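Category: Workshop Notebook / Finishes and Adhesives
Reading time: 4 min

8/3/19

Entry by Cường Văn, Zanero workshop, bench side

Subject: hide glue, second series, and the state of the Menon chairs

The purpose of this entry is to record the results of the second series of glue trials and to set down the procedure that will be used on the remaining chairs from the Menon order. Colleagues who were absent during July should read it together with the earlier entry on joint cleaning, which has not been changed.

The order consists of 12 dining chairs. All were received with loose rear joints, and several had been repaired before with a white glue that does not release with heat or moisture. The old glue had to be scraped from the tenons by hand. This was slow, and in two cases a small amount of wood was lost at the shoulder. Those two tenons have been built up with shavings of matching beech and left full, to be pared at fitting.

The first series was not satisfactory. The glue was prepared too thick, and it gelled on the tenon before the joint could be closed. The second series used the same granules from Flurnari, soaked overnight in cold water and then warmed in the double pot to 145 degrees on the dial thermometer. At that setting the glue ran from the brush in a steady thread and stayed workable long enough to seat a joint and turn the clamp. The thermometer reads slightly low when compared with the one in the finishing room. The setting given here is the reading on our own dial, and anyone using the other thermometer should allow for the difference.

Test joints were cut from offcuts of the same beech stock. They were closed under hand pressure, clamped, and left until the following morning. They were then broken over the edge of the bench. In the first series the joints parted cleanly along the glue line. In the second series most of them tore wood from the mortise wall, and this is the result that was wanted. One joint failed early. On inspection the tenon had been cut short and had very little long grain in contact, so the failure is attributed to the cutting and the piece has been set aside with a pencil note on it. 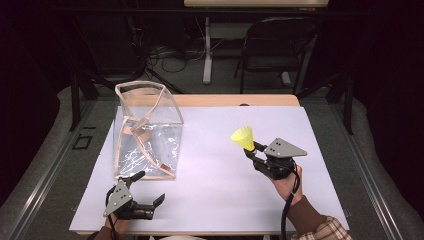
Warming the parts before assembly made a clear difference. Tenons held near the radiator for 17 minutes took the glue well, and the squeeze-out stayed soft until it could be wiped with a damp rag. Cold parts pulled the heat from the glue at once and left a skin under the shoulder. For the chairs, the rails and rear legs will be warmed together, in pairs, and only the pair in hand will be brought to the bench. Heat from the gun is not to be used near the original varnish. A trial on the underside of one seat rail raised a faint bloom that has not gone away.

Clamping remains the weak point of the procedure. The long bar clamps pull the back out of square when they are set above the rail, and the correction has to be made before the glue begins to gel. The present arrangement uses 2 short clamps, one on each side of the rail, with softwood pads cut to the rake of the leg. The pads should be waxed on the face. Diagonals are to be checked as soon as both clamps are snug and again after final tightening. If they do not agree, the joint should be opened, washed with hot water and started over – it should not be forced with a third clamp.

Glue that has been warmed on three separate days is to be thrown out. The batch left from the first series had a sour smell and was weaker in the break test, although the color had hardly changed. The small jars in the refrigerator have been relabeled with the date of soaking in place of the date of opening. The jar with the torn label has no known date and should not be used on customer work.

A sample of the Weltness liquid hide glue was also tried, at the request of the front office. It is convenient and gives a long open time. It was still slightly tacky at the squeeze-out the next morning, and the trial joints moved when twisted by hand. The bottle carries no legible date, so no judgment on the product is recorded here. A fresh bottle may be tested when time allows. Until then it is suitable for paper patterns and for holding veneer tape.

Remaining work on the order: dry fit all rear joints and mark each pair in chalk; pare the two built-up tenons; cut four more pads, as the present ones are bruised at the corners; confirm with Menon whether the corner blocks are to be replaced or cleaned and put back. The original blocks are sound apart from old screw holes, and my preference is to keep them. The caning is outside our scope and will go out after the frames are finished.

The double pot needs a new lid. The old one no longer seats, and water has to be added through the morning to keep the level above the inner pot.

C.V.

3 comments
5 shares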